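An open day at the Rizvi dye works

Posted 15/05/2022

I have been to enough open days to know what the free tote bag is for. Still, the Rizvi works lets the public in once a year, my sister-in-law had a spare ticket, and I have been buying "naturally dyed" scarves for long enough that I wanted to see where the claim comes from.

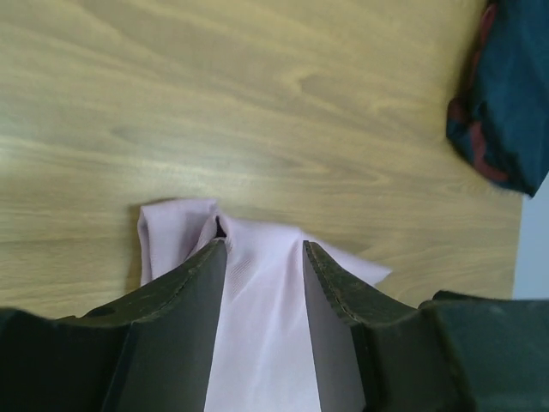 The ticket said ten sharp. At twenty past we were still in the parking lot, listening to a welcome speech about heritage. The company dates itself to a great-grandfather with one copper pot. The building dates itself to a plaque by the door, which says the works moved in 20 years ago. Both can be true, but the brochure runs them together so smoothly that the woman next to me thought we were about to see the pot.

Our guide was Hemant Dwivedi, who has worked in the dye house long enough to be bored by the script, and he was much better once he dropped it. The first room is storage. Madder root comes in sacks, cochineal in sealed tins, indigo in cakes that look like bad charcoal. Somebody asked how much of the yearly output is colored with these. Hemant said "the heritage line." Asked again, he said the heritage line was a smaller part of the business. Asked a third time (that was me), he said he would have to check with the office. The rest is done with synthetic dyes, and I have no quarrel with that. They hold up well in the wash, and the same shade comes out twice. My quarrel is with the label in the shop, where every scarf on the rack hangs under a picture of a root.

The dye house itself is hot and loud and worth the trip. The big machines are closed, so you stare at steel doors while someone describes what is going on behind them. The sample bench is more fun. Urmila Dhillon runs it, and she let us dip squares of silk and cotton in the same bath and compare them. She was the only person all day to bring up water without being asked. Rinsing uses more of it than dyeing does, she said, and dark reds are the worst. I asked for a number and she gave one straight off: 261 gallons to rinse a single batch of the deep red, down from what it used to be. She didn't know what it used to be, and I wrote down the first half only.

Then came the pale colors, which I had assumed were the easy ones. According to Urmila they are where most of the rejected cloth comes from, because a light pink shows every uneven patch that a navy would hide. She held two swatches up to the window and told us one had failed. Half the group picked the wrong one. I picked the wrong one too, and I'm still not convinced there was a right one.

Lunch was in a tent. Flatbread, chickpeas, a very good pickle, and a line that took most of the break. If you go, bring a sandwich.

The afternoon talk was given by Santosh Katiyar, from a certification outfit called Tikard. Their little green leaf is on most of the Rizvi packaging. He said the leaf stands for a checklist of 214 points, and put the list on a screen in type that could not be read from the third row. Consuelo Puma, a weaver who sells at our local market, asked who pays for the inspection. The company being inspected pays. She asked whether visits are announced. They are. Santosh is a pleasant man and he answered both questions plainly, which is more than I expected, but I will be looking at that leaf differently.

The shop was the last stop and there is no way to the exit except through it. Prices were no lower than in town. I compared one, a plain square scarf, with the same thing at Bririco, and it was slightly higher. The seconds bin by the register is where to look. My sister-in-law found a table runner with a fault she has not been able to locate since.

Was it worth a morning and an afternoon? For the sample bench, yes. Go early, skip the speech, and ask Urmila whatever you like. The next one is planned for June next year, with tickets from the works office. The tote bag, for the record, is printed, and the ink came off on my sleeve before I got home.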